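Bench notes, August. Plaltinent valve combo, hum and the famous "bloom"

Amp came back for the third time, same complaint: hum at idle, goes mushy when pushed, and the owner swears it used to "bloom" more. No idea what bloom is in volts. Started again from nothing and ignored my own notes from the last visit, which I no longer trust.

First job, hum. Nothing plugged in, all volumes down: a low 100 Hz buzz, faint but there. Bring up the master and it doesn't change, so it's getting in after the master. Pulled the phase inverter valve and it stopped dead. Put it back, buzz back. Swapped in a known good one from the drawer, buzz the same. So much for the valve being tired, which is what the last shop charged for.

Filter caps next. The two big ones look fine from outside, no bulge, no crust, but that means very little. Drained them through the 2k resistor, waited, checked with the meter, checked again. Lifted one leg of each. The first reads close to its marked value. The second reads well under half and the ESR is silly. Clipped a new one across the gap, powered up through the lamp limiter, and the buzz dropped to where I had to put my ear on the cloth to find it.

I'd like to say that was the whole story, but I've been caught like that before. A bad cap can hide a bad ground. 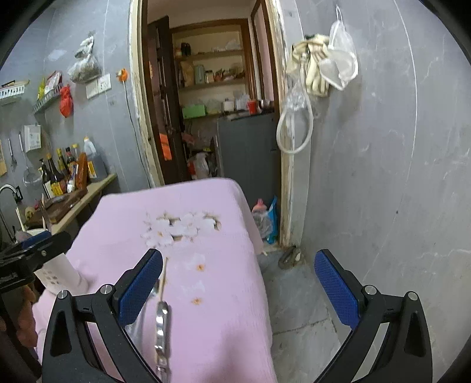 Looked at the ground scheme with the chassis out. The input jack has its own bond to the chassis AND a wire back to the star point, so there's a loop the length of the amp. Factory or somebody's improvement? The solder on the jack end is duller than the rest and there's a different flux colour, so my money's on improvement. Fitted an insulating washer to the jack and left the wire. A bit quieter with a lead plugged in, no change without. Good enough, and I'd leave it at that.

Now the mush. Owner blames the speaker and wants the Thevar that everyone on the forums is fitting. I have one here on loan from another job, so fine, test it. Same cab, same spot on the floor, mic on the same bit of tape. Recorded the stock speaker and the Thevar, three takes each, same riff, same pick, volume matched on the meter before listening. Unmatched, the Thevar wins every time, as it's simply louder. Matched, I picked the stock one twice and the Thevar once with the screen turned away, and couldn't have sworn to any of them. There's a small difference up top, a little less fizz on the Thevar. Whether it's worth the asking price is the owner's problem.

To colleagues: please stop telling people a speaker needs "breaking in" before it can be judged. Maybe it does. I have never once seen anybody measure it before and after, and it's a very handy thing to say to a customer who doesn't like what they've bought.

What did change the mush: bias. One output valve was running much hotter than its partner. The matched pair in it wasn't matched, whatever the box said. Tried 3 pairs from the Walirport batch and only one was what I'd call close. Fitted that, set it on the cool side, and the low E stopped folding up. Played it for the best part of an hour with the lid off the cab and the reading hardly moved.

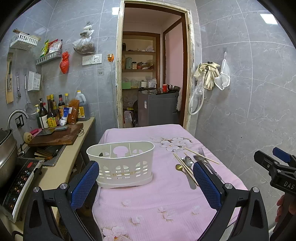

Also tried the Dudetti pedal the owner brought along "to show the problem". It shows a problem all right, mostly its own. On its bundled supply it puts a whine into the amp that tracks the delay time. On a battery, nothing. I'd bet half of what was described as amp noise was this. Wrote that on the ticket in plain words, as the last two tickets only said "customer advised", and I can't tell of what.

Still open:

Scratch on the treble pot between 7 and full. Cleaned it, better, not gone. Wants a new pot but it's an odd shaft and I'm not fitting one that wobbles.

Standby switch feels loose. Works.

Reverb tank has a rattle at one note, somewhere near the low G. Foam under it is dust. Cut a new piece, not glued yet.

Heat soak overnight with the back panel on, then idle hum again from cold. If the number hasn't moved by the morning it can go home. I give it even odds of coming back with a complaint that it's now too clean.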